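Evau button sorting, teleop demos

Two-arm demos on the bench, pushbuttons and switches on brown paper, drawer unit on one side and the white rack on the other. 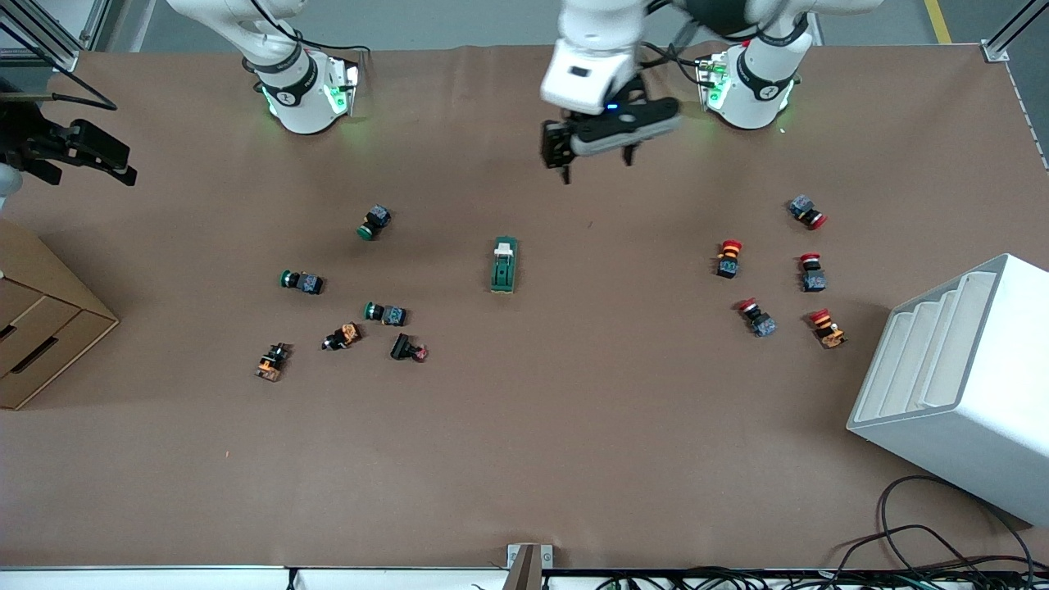 What's in it

3,569 episodes, all driven by remote control. Two operators, Candela Carrasco and Abbas Asadi. One task per episode: pick a part, put it where the prompt says. Parts get scattered again by hand between episodes, no fixed layout.

Left and right mean the robot's left and right. So they are swapped in the fixed view. People keep filing this as a bug, it isnt one.

Files

One folder per episode. Joint positions and gripper opening for both arms, video, prompt as a text file. Prompts are in English, typed by the operator, spelling not cleaned up.

Known problems

- 190 episodes have a dropped part. Kept in, flagged "drop" in the index.
- Video lags the joint log in the early Trallasia batch. Use the timestamps, not the frame number.
- Abbas grips the buttons by the body, Candela mostly by the cap. Split by operator if that matters to you.
- Emergency stops in the prompts are called "estop", "e-stop" and "mushroom". Same thing.

Changes

May 2018: bad gripper calibraton fixed, index rebuilt. Delete your old copy first.

Questions to Negin Nikzad.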